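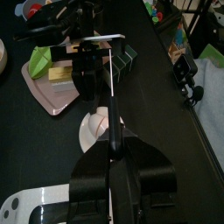 Trays, Dishes and Small-Item Storage: Frequently Asked Questions

Print this page | E-mail this page

1. What is the difference between a tray and a dish?

A tray has a flat base and a low rim. A dish has a curved wall that keeps round items from rolling. Boxes, blocks and flat pieces go on a tray. Balls, beads and marbles go in a dish or bowl. The pink square tray at the top of the page carries a small yellow-gold box, a grey block and a green leaf-shaped piece; the ball is in the white dish.

2. Which size of tray should I order?

Lay out the items you want to keep together and measure the group at its widest point. Add 15 mm on each side. If the result falls between two sizes, take the larger one. Items should not lean on the rim.

3. How much weight can a tray hold?

The Vorkinwood square tray is rated at 700 g when it is resting on a flat surface. The rating does not apply to a tray carried in one hand or placed across a gap. Heavy items go in the middle.

4. Are the corners rounded on all models?

On all square models, yes. Rectangular trays made under the older Irkolex pattern have sharp inside corners. They are no longer sold, but replacement feet are still stocked.

5. Will a tray slide on a smooth table?

It can. Every tray ships with 4 clear feet on a backing sheet. Wipe the underside with a dry cloth, press one foot into each corner recess and leave the tray alone overnight before loading it. Feet that have been peeled off once do not stick well a second time – order a new set.

6. Can trays be stacked?

Empty trays of the same size can be stacked. Loaded trays should not be. Dishes nest only with dishes of the same diameter, and the Gimetti dish does not nest with anything else in the range.

7. What color should I choose?

Choose a tray that contrasts with both the table and the contents. Pale trays are easy to find on a black table. White items are hard to see in a white bowl, particularly under overhead light. Color has no effect on the load rating or the finish.

8. Can I use a dish for food?

No. Dishes and bowls in this range are for dry storage only. This includes wrapped candy and dry pet food.

9. How do I clean them?

Use warm water and a drop of dish soap. Rinse and dry with a soft cloth. Do not use scouring pads, solvents or a dishwasher. Printed paper boxes left on a damp tray may transfer ink, and this kind of stain is not covered by the warranty.

10. How should I arrange items of different heights?

Keep low items on the tray and stand tall boxes beside it. A tall box on a small tray shifts the balance point toward one side and makes the tray awkward to lift. If the tall item must go on the tray, place it in the center first and fit the rest around it.

11. Are lids available?

For bowls only. Lids are part no. 34 in the spare parts list. There is no lid for the square tray, and none is planned.

12. My tray rocks. Is it defective?

Check the feet first. One missing or doubled foot is enough to cause rocking. Remove all of them and test the bare tray on a surface you know to be flat, such as a sheet of window glass. If it still rocks, return it under warranty – see question 13.

13. How do I make a return?

Write to Effie Tennant at the service desk with the order number and a short description of the fault. Returns received by noon on Monday are inspected the same week. Items bought from Jacobs go back to Jacobs, including items bought there on sale.

Print this page | E-mail this page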